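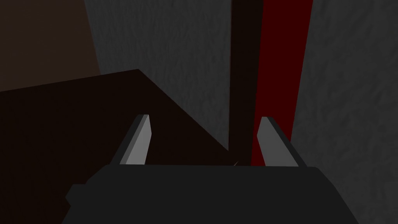

I have wanted to get inside the Hofstetter paint works ever since we moved to Enddale and I figured out what that smell was on humid mornings. They open it up to the public one weekend a year, and in February 2024 I finally got my act together and booked a spot. I had a selfish reason too. Our stairwell has been half primed for longer than I'd like to admit, and I've been stuck on the same two colors the whole time: a flat light gray set against a matte near-black, like those two upright fingers over the dark block they rise from, right down to the thin dark line along the outer side of the gray. I love that line. My husband thinks a dark line on a gray stair panel will look like a mistake (he may be right, but he also picked the orange in the bathroom).

So off I went with a chip of our primer in a sandwich bag and a printed ticket, because my phone was at 5 percent.

First, getting there. The website tells you to park in the east lot and the east lot was full of pallets. A guy in a yellow vest waved me over to the grocery store across the road, and from there you walk back along the fence, which took longer than the drive had. Wear real shoes! They check. A woman ahead of me in cute canvas sneakers got handed a pair of slip-on toe caps that clacked with every step, and you could hear her all the way through the tour.

We got safety glasses, hairnets and a foam earplug each (well, two each, but mine came out of the dispenser one at a time and I had to go back). Then we were split into groups of 20. Mine was led by Marwa Shehata, who has worked in the color lab for years and had clearly been told to keep things moving. She didn't. She stopped for every question and I was so happy about it.

You start in the raw materials building. It's colder than outside. Sacks on racks up to the ceiling, mostly chalk and titanium dioxide, and then a caged section for the pigments with a sign-out sheet on the door. I had pictured heaps of bright powder, like a spice market, and what you get is a lot of brown paper sacks with stencils on them. Marwa opened one tub of iron oxide red so we could look in, and a little boy in our group asked if it was cinnamon. She let him know, very seriously, that it was rust. He told everyone it was rust for the rest of the tour.

Next is the mixing floor, and that's where the earplugs go in. The big tanks are sunk through the floor, so you walk around at lid level on a steel grate and look down into them through a hatch. One was running a batch of exterior white. I don't know how to describe it except that it looked like the best cake batter of your life, folding in on itself over and over, and I could have stayed there all afternoon. The disperser blade has teeth on it, bent up and down like a saw that's been sat on. There was a worn one and a new one mounted on the wall side by side, and the worn one had gone almost smooth.

A man behind me asked why they didn't just stir faster. Apparently the paint heats up. Marwa said they once had a batch get too warm and it came out grainy, and they ended up painting their own loading dock with it. We saw the loading dock later. It does look a bit like oatmeal.

The color lab was the part I'd come for. It's one long room with north windows, and a row of light booths where you can flip between daylight, store light and warm house light. Bring your own sample if you ever go! I was the only one in the group who had, and I felt like a teacher's pet, but Marwa took my sad little primer chip and laid it in the booth next to three of their light grays. Under daylight they were all basically the same to me. Then she switched to the warm bulb and one of them went pink. Really pink, like ham. That was the one I had on my shopping list.

She pulled another called Hinthorpe, which leans a tiny bit green in the daylight booth and then settles down to plain gray under a warm bulb. It's number 52 in the fan deck if you want to look it up. For the near-black she told me to stay matte and to quit worrying about whether it was a "true" black, because on a north wall with one small window I'd never see the difference. She also said to do the dark edge last, with a short angled brush and no tape, and I laughed out loud, because she has not seen me with a brush. Tape it is.

I asked how many grays they make. They have 89 on the current card and she thinks it's too many. She had a soft spot for one they dropped, a sort of wet slate color, and still has a quart of it at home that she won't open.

After the lab it's a quick look at the filling line, which was stopped for the visit, so that was a bit of a letdown. You get to see the empty cans lined up and somebody explains the lid press. I would have liked to hear it go. The shrinkage room (where they leave painted boards to crack on purpose) was closed off, too, with a handwritten note on the door, and I'm still a little sore about it since it was on the map.

The tour drops you in the canteen, where there was coffee and a really good almond cake from Gronel, the bakery by the station. A few tables had craft stuff for the kids, with old color cards to cut up. I sat down and made a bookmark. No regrets.

The factory shop takes cards now, whatever the older reviews say. Returned tints are on the bottom shelf by the door, and people were digging through those like it was a yard sale. I got a gallon of Hinthorpe, a quart of the black, and a small can of a returned mustard yellow that I have no plan for at all. Then I had to carry all of it back along that fence to the grocery store, with the wire handles cutting into my fingers, so park your car first and shop second, or take a friend with strong arms.

If you want to go next year, booking opens in April and the morning slots fill up first. Ask for the color lab group when you sign in, as there's a shorter route that skips it. The restrooms are in the front building only, so go before they hand you the hairnet.

I've put two coats of the gray on the bottom panel so far. No pink. The dark line is waiting until I've bought better tape.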